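Home Forums Film Talk New Releases Search Log in

Skemitz director's cut: worth renting?
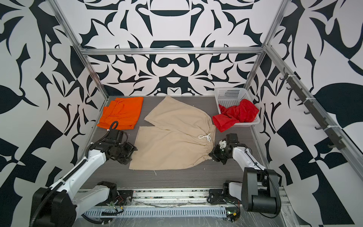

panstead_pete wrote:
The shop on my street got the longer cut of Skemitz in October. It adds 17 minutes. I liked the theatrical version fine but thought the brother's story got dropped halfway through. Does the new cut fix that?

reelhouse wrote:
Partly. You get two more scenes with the brother, the ferry one and a short one at the bank. The rest is mostly driving. I'd rent it, not buy it.

marlow335 wrote:
Disagree. The driving is where you learn she isn't going home. Yesenia Espinoza does her best work in that stretch and she barely has a line. The theatrical cut goes straight from the funeral to the hotel and makes no sense.

reelhouse wrote:
It made sense to me. She's in the hotel, so she left.

marlow335 wrote:
But you don't know why she left.

dlo_k wrote:
Does the disc have subtitles? My copy of Driltitz from the same label had none and my dad couldn't follow it.

panstead_pete wrote:
Box says English and French. I haven't opened it yet.

oldprint wrote:
Subtitles are there but they run late in the last half hour. Picture is good. They only pressed 800 of these, so if your shop has one for rent I'd go soon. The commentary is dull, Ó Gríofa mostly talks about parking permits.

dlo_k wrote:
Late by how much?

oldprint wrote:
A second or so. You get used to it.

reelhouse wrote:
I didn't. Turned them off.

panstead_pete wrote:
OK, watched it last night. The bank scene helps. Still think the ending is too quick. I'm with marlow on the driving.

Related threads
Driltitz: which version do you own?
Best films set on ferries
Rental shops still open near Panstead
Slow movies your family sat through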